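4.3 Comparing two hands on the task board

Use this procedure when you are choosing between hands for small-part work on the Mallinard bench. It assumes both arms have been homed and the wrist cables are plugged in.

1. Lay the board on the black table within reach of both arms. It does not need to be square to the table edge.

2. Load the Pillance profile on the controller and select Single Hand. The idle arm will rise and hold its hand clear of the board.

3. Set the grip force to level 5 for the first run. Heavier settings tend to flick the small pegs out of the fingertips.

4. Start the pick sequence with the blue pieces. Run it 5 times before changing any setting.

5. Record each result as placed, dropped or missed. Write the profile number (291 for the standard fingertips, 656 for the soft ones) at the top of the sheet.

6. Swap the active arm and repeat from step 3.

Note: Fingertips should approach from above, bent downward. If the hand comes in flat, redo the wrist offset in section 3 – do not correct it by moving the board.

Caution: Keep your own hands off the table while either arm is powered. The idle arm may lower without warning when the profile ends.

Caution: Check that the cable under each forearm has enough slack for the full reach.

For changes to the profile, contact Jolene Trevaskis at the Foltthorpe workshop. 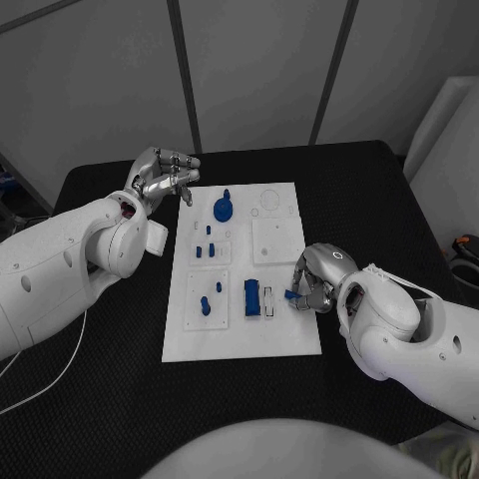
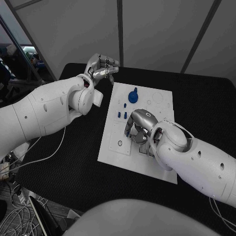 Single Hand mode, both views: right hand working at the board, left hand held raised.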